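Clearing and Wiping Down a Shared Room
Project report, Conneely building, ground floor
Submitted 7th May

1. Background

Our course asked for a small practical study of a room in daily use. We chose the tidying of the ground floor room in Conneely. It has a white table, a second white surface set lower, and a tall white air purifier with perforated sides. The floor is wood. Small things get left on the flat surfaces, and the cleaning plan we were given (the Drerkness sheet) has one line for the whole room: "wipe and clear."

2. The table

We started with the table because it is used the most. The top is matte and white, so scuffs show up easily. We split the marks into two kinds — gray smudges, which we went over with a damp cloth, and streaks, which we buffed dry. Containers with lids were left standing on the table unless the lid was loose. Our rule was to keep them near the cabinet end so the middle stayed clear.
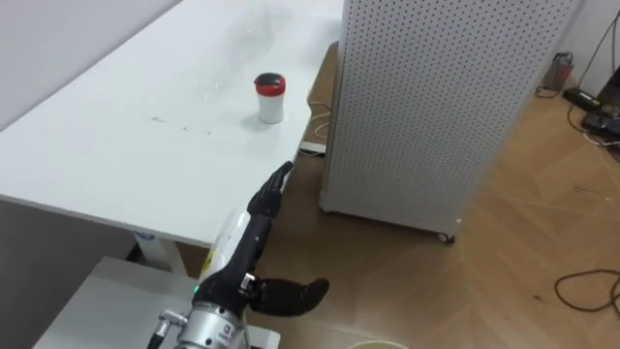
Itotach group replied to our draft that a clear middle is fine, but they would wipe under every container too, as they had found rings in their own room in April that the quick wipe kept missing.

We took this up and added a second pass, with each container lifted and put back. It made the job 2 minutes longer.

3. The air purifier

The purifier is easy to forget, as it doesn't look like a place where things are put down. Its top is dark glass and shows dust and fingerprints well before the white parts do. Crumpled tissues and wrappers go in the trash first — if they are pushed along the glass they can end up against the vent grille.
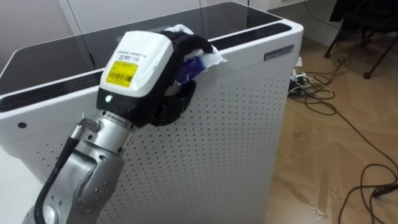 After that the glass gets a dry microfiber cloth. No spray is used near the grille or the side holes. We used a soft brush on the perforated panel, working from the top rim down, and it took longer than the rest of the unit put together.

4. Time

The full routine took 17 minutes with the second pass included. The Drerkness sheet should list the table and the purifier on separate lines.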